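Ticket: Gripper spares vs second cell, need numbers before the order goes in
Queue: Maseo / bench automation
Status: Open, waiting on purchasing
Priority: Medium (was Low)

Opening note

Got a budget question dressed up as a fault, so logging it in this queue. The shelving cell on the beige table. Ops wants to know if we buy a second arm for it this half or spend the money on fingers, cables and a proper stand for the one we have. Quote from Partanen for a second gripper set is 1466 before shipping. Quote from Gosodia for just replacement fingers is 721 a pair, and they want a min order, still arguing about that.

Symptom as reported: slow on books, and "fingers look worn". Those are two seperate things and I don't want them merged again.

Update, 9:40

Looked at the fingers. One light scratch on the left one, near the inner side. That's cosmetic till someone shows me otherwise. Not paying 721 for a scratch.

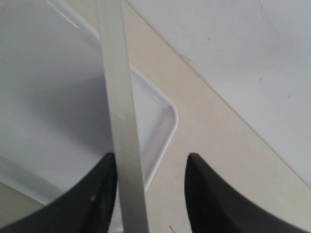 Bigger worry is clearance. Fingers curve out wide at the base and the tips are narrow, so anything thin has to land right between the tips. Fine if the item is where it should be. If the rack moves, you find out quickly. No fixture on the order list at all, by the way. Somebody priced an arm and forgot the five-dollar stuff that holds things still.

Added to the list:
- locating pins or stops for the rack, qty 6
- same for the tray, or tape marks if purchasing gets picky
- spare finger pair, ONE, not two
- cable clips

Update, 11:15

Ops came back. They say the rack is the bottleneck so a second arm would fix it. I don't agree. Two arms can't both get at one small desktop rack. You'd need a second rack and a second table, and then it's a second cell, and the Partanen quote doesn't cover any of that. Asked for a quote on the whole thing incl. table and guarding. Radar ticket linked, that's where the floor space request lives.

Things to check before anyone signs:

1. Does the wire rack stay put when the gripper works on a tall book. It's light, thin rods, nothing in the layout drawing shows it fixed down. Check with the tallest book in, top edge held.

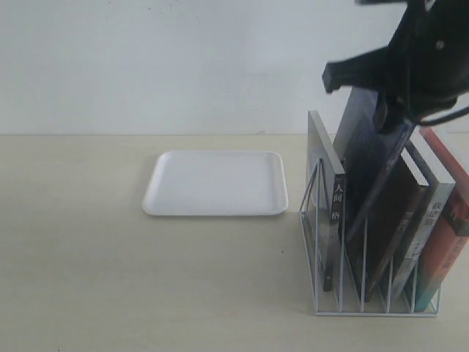

2. Cable on the gripper. Ask the vendor if the replacement is stocked or made to order. Last time it was made to order and we lost most of December.

3. Mixed sizes. Books are different heights and they lean in the slots, so every pick is at a slightly different angle. Want to know if the Gosodia fingers come in a longer tip. If yes, price with and without.

4. Does the tray need to be that big. If a smaller one does the job we get table back for free, no purchase needed.

5. Power. One outlet at that wall per the drawing. Facilities to confirm, I am not budgeting for an electrician on a guess.

Update, 1:30

Reply from Gosodia. Longer tip exists, costs roughly 100 more per pair, same mount. Lead time "to be advised", so put it down as unknown, don't let anyone type in two weeks. Min order waived if we take it with the cables.

Reply from Partanen: nothing. Chased.

Purchasing asked why spare fingers are on there if the current ones are OK. Spares go on the shelf. If a tip breaks on a Saturday shift the cell is down till somebody ships us one. Line stays.

Update, 3:05

Did the closing check on the fingers myself. Want this kept as a baseline so next time someone writes "look worn" we have something to hold it up against. Tips at about the same height, inner edges nearly straight, thin gap between them. No order for replacements on the strength of this. Re-check same pose in a month, bare table, nothing in the way.

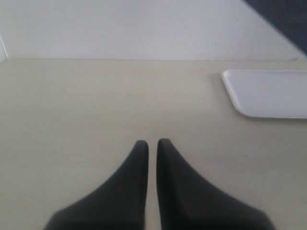
Fingers close together over the table, tray to the right. Baseline for finger check.

Where this stands

Recommend: fixtures and clips now, one long-tip pair plus cable from Gosodia as spares. Hold the second arm. If ops still want it, it goes in as a full cell with table, rack, guarding and floor space, under the Maseo capital line and not out of maintenance. I will not approve it out of maintenance, have said so twice.

Still open:
- Partanen full cell quote
- Gosodia lead time in writing
- rack check, item 1 (me, tomorow morning)
- outlet, item 5 (facilities)

Leaving ticket open. Please reply in here and not by email, the last thread got split three ways and I lost the shipping figure.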